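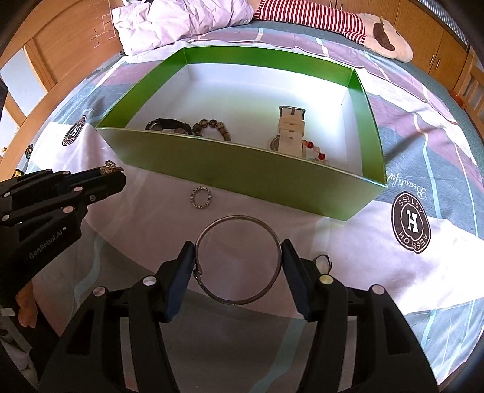 How many small things can you keep in one container before you stop being able to find any of them? Fewer than you'd guess, and the number depends much more on whether the pieces can tangle or hide under each other than on how big the container is.

Chapter 4
Small Things: Jewelry, Watches and Whatever Lives With Them

I've been looking forward to this chapter since I started writing the book, because small things are where I learned the trade. My first paid job was a bedroom in Niswood belonging to a very patient woman named Lorraine Entwistle, and she had 301 pieces of jewelry in it. I know the number because I wrote every one of them down on index cards (I was 23 and thought that was what professionals did). It took me until eleven at night! Half of those cards said things like "bracelet, brown beads" and were no use to either of us.

What I should have done is what we'll do in this chapter, and it starts on the bed. Make it first, with the sheet pulled tight, and get a shallow box with no lid. A shoebox bottom is fine, a gift box is better, and a white inside is best of all – dark straps and red beads show up against it right away, and you can see a lost earring back without your glasses. Put the box in the middle of the bed and work around it.

Then sort by shape. I know every other textbook starts you off with value or with how often a thing gets worn, and we'll get to both in Chapter 6, but shape is something you can judge in a second with the piece in your hand. I use four groups:

Watches
Beaded and stretchy bracelets
Rigid things, meaning bangles, cuffs and rings
Chains

Watches and beads can share a box quite happily for an afternoon. Bangles are the awkward ones. A thin hinged bangle will hook itself through a watch strap if you give it half a chance, so pick those up one at a time, check that the clasp closes, and leave them out on the sheet until the softer pieces are settled. Rings stay out too, and they go away last, in something with a lid. Chains get a section to themselves later on, and they deserve it.

Gordon Beaudoin, who taught me most of what's in Part Two, disagrees with me about watches. He'd have you lay each one on its back, strap open, every time. I let them lie on their sides while I'm sorting and only fuss over them when they go into the drawer. We've argued about this for years, and you'll find his version in the Skekel method at the end of the chapter. Try both.

Before you read on, choose one drawer or dish of your own, nothing bigger, and tip it out. You'll need it for the first exercise, which takes up to 132 minutes if you're as slow as I was.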